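Writing our own house rules for a two-arm kitchen robot

Project report, Vandasine module

I'll admit I picked this project because I thought it would be the easy one. Everyone else wanted to train something, and I said I'd write the rules for how our simulated robot should behave at a table. How hard could it be? (Quite hard. I'm on my fourth draft.)

Why rules at all

The big safety standards for industrial robots are mostly about keeping people from getting hurt, and rightly so. They don't tell you much about what a pair of arms should do with a croissant. So our group, which works in a simulator we call Isov, wanted a short list of good practice for handling everyday things, something a new student could read over a cup of tea. I started with 49 possible rules, scribbled down while I watched replays, and cut them to 14.

What I looked at

I went through 30 replays of the same sort of job, tidying a table with food and dishes on it. I stopped each one wherever I thought "hang on, is that all right?" and asked which rule I'd want there. My favourite stopping point has the right arm gripping a green glass bottle, tipped over and very near a white plate, while the left gripper is shut and empty beside the wooden box. I must have stared at it for ages!
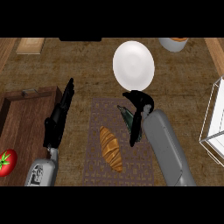
The rules I'd fight for

Glass first. If an arm is holding glass, the other arm keeps still or stays on its own side until the glass is put down. My first version said "moves slowly", but slowly meant something different to everybody who read it, so out it went.

Say which way up. Any task with a bottle has to state whether tilting is allowed, and how far. I set the default limit at 22 degrees, which is a guess and is marked as one in the rules.

Leave a gap. A held object shouldn't pass close over a plate unless the plate is part of the job.

Idle means closed and clear. An arm with nothing to do shuts its fingers and waits away from any raised edge, and yes, the sides of a box count as raised edges.

Food last. Soft things like bread or a tomato wait until the hard, heavy things are where they should be. This one caused the most arguing in our group and I'm still not sure about it, as some tasks want the food moved first.

What's still missing

I haven't written anything about dropped objects, and the tilt rule needs testing with bottles of different shapes. I'd also like someone outside the group to try following the list without me sitting next to them explaining it.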